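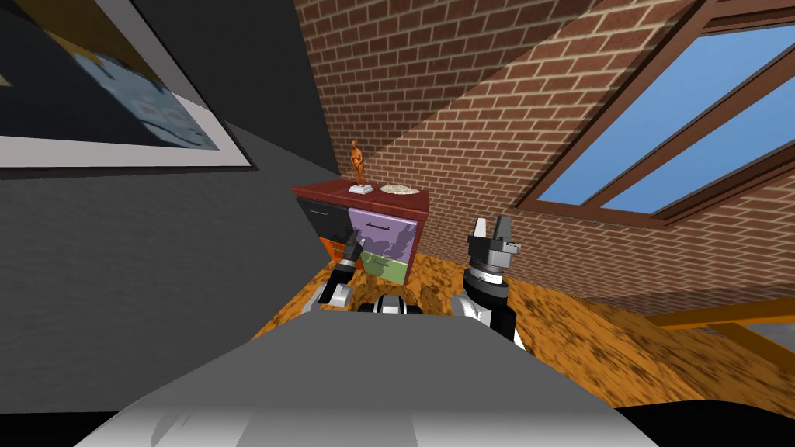 I have spent most of this month in an attic that doesn't exist, and I have grown fond of it. It has a skylight with a plain blue sky in it, a sloping brick ceiling that would be murder to heat, and a low cabinet with drawers in black, purple, green and orange, like something from the bedroom of a very confident child. We call it Nepia. All our rooms have names, and that one was already taped to my monitor when I joined, so Nepia it stayed.

My part in all this is to drive. I put on the headset, pick up the two hand controllers, and the simulated robot's arms go where mine go, more or less. I do a small household chore, the software records every joint and every view, and then I press the reset pedal and do it again with the furniture moved a little. Those recordings get handed to the learning system, which is called Halleck, and Halleck tries to work out from my fumbling how a drawer ought to be opened. I feel for it, I really do. I learned to drive from my uncle and I know what it is to pick up somebody else's bad habits!

The attic set came to 339 recordings that we kept. I threw out a fair number besides, mostly in the first week, when I was still reaching with my own shoulders and forgetting that the robot's elbows have opinions. The orange drawer was my trouble spot. It sits low on the left, and the natural thing (for me, anyway) is to come at it from above, which leaves the wrist folded up in a way that looks fine until you try to pull. Bevan McAlister, who has been doing this a good deal longer than I have, watched me miss it 11 times in a row and then suggested I back the base up a bit and come in slower with the fingers already open. That was all he said. I was cross for the rest of the afternoon and then I tried it and of course it was better.

What surprised me is how much we want the untidy ones. I had been deleting any recording where I bumped the cabinet and recovered, thinking I was doing everybody a favor, and Bevan asked me very nicely to stop. If Halleck only ever sees a smooth reach, it has no idea what to do after a bad one. So now we keep the wobbles, so long as the drawer gets opened in the end, and I put a little note on each. My notes have become rather chatty. I'm told they are "readable," which I am choosing to take kindly.

Next up is Rokard, a kitchen, with almost 810 recordings wanted by September, and after that Grerunitz, which I have only seen as a floor plan and which seems to be all doors. I've been doing 33 good ones on a decent day, so the kitchen is manageable if my wrists hold up. I bought one of those squashy gel rests for the desk and then remembered that I don't use the desk, I stand in the middle of the floor waving. It's under the cat now.

I'll write again once I've met the kitchen. If any of you do this sort of work and have found a pair of shoes that can stand up to a foot pedal all day, please leave a comment, my left one is coming apart at the toe.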